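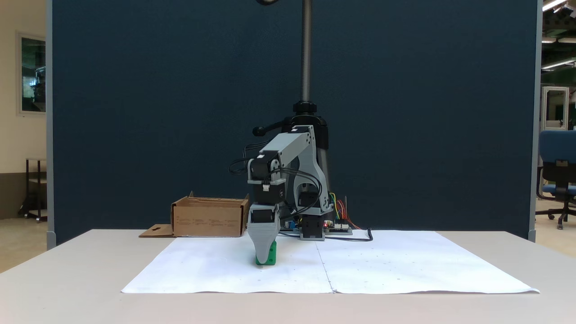 Green block on the paper table cover, open cardboard box behind on the left.

Briketti Block Loans: Frequently Asked Questions

What is in a Briketti loan?
A loan is 500 plastic blocks in mixed colors, packed in shallow cardboard boxes. Each box has a contents slip with the colors and sizes on it. Base plates and wheels are loaned separately. Ask for them when you book.

Who can borrow?
Schools, libraries, after-school clubs and families with a Kalia membership. You need your membership number and a phone number we can reach you at while the blocks are out.

How long can I keep the blocks?
Three weeks. You can renew once if no one else has booked the same set. Renewals for November should be requested early, as most sets are already spoken for by then.

Do I have to use the same boxes when I bring them back?
Please do. The shelves at the Khokhar Street desk were measured for them. If a box gets crushed or wet, any low cardboard box of a similar size will do. Copy the set number onto the front in marker.

What should I do with the flaps?
Fold them out flat while you are packing so you can reach all of the box. Fold them in again before you stack. Flaps that have torn off can be taped back on from the outside.

Why do you suggest paper on the table?
Plain white paper makes dropped pieces and crumbs easy to see, and it keeps glue and old paint on the table from getting on the blocks. Two sheets side by side cover most tables. Tape the seam on the underside if small children will be working there. Lined or patterned paper is harder to sort on. 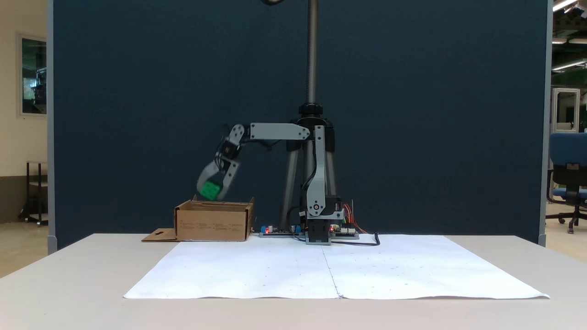

Melina Tzavaras

How do I pack a box?
Put the box at the back or side of the table and keep the paper in front of it clear. Bring the blocks to the box one color at a time. Green goes in first in the standard sets, then blue, yellow and red. Set the blocks in instead of dropping them from a height. The corners of the older ones chip.

Do the blocks have to sit straight?
The bottom layer does. Above that it matters less, as long as nothing sticks up past the rim. A tilted block at the edge will push the flap open when another box is stacked on it.

Some blocks have holes in the sides. Are they damaged?
No. The round recesses are for the connecting pegs. Check them for modeling clay before packing. A toothpick gets most of it out.

How do I clean the blocks?
Warm water with a little dish soap, then air dry on a towel overnight. Do not put them in the dishwasher. Blocks packed damp will soften the cardboard, and we have lost a number of boxes that way.

Can I use plastic tubs?
For your own use at home, yes. For returns, no. Tubs do not fit the shelves and we have nowhere to store them.

What if I lose some?
Write the number missing on the slip. There is no charge for the first 2 blocks in a set. After that we ask you to replace them with the same size, in any color. Nokel blocks are the same size as ours and can be used as replacements. Please do not leave other brands in the box, even if they seem to fit.

I found a block after I returned the set. What now?
Put it in an envelope with the set number and leave it in the slot at the desk. If you don't remember the set number, write your name and we will look it up.

Can my class label or decorate the boxes?
The sides and back are fine. Leave the front face alone so the printing and the set number can be read on the shelf.

Who do I contact?
Bookings and renewals: Noman Hayat, extension 2764. Missing or broken blocks: Junaid Marwat, at the same extension. The desk is open until 3 p.m.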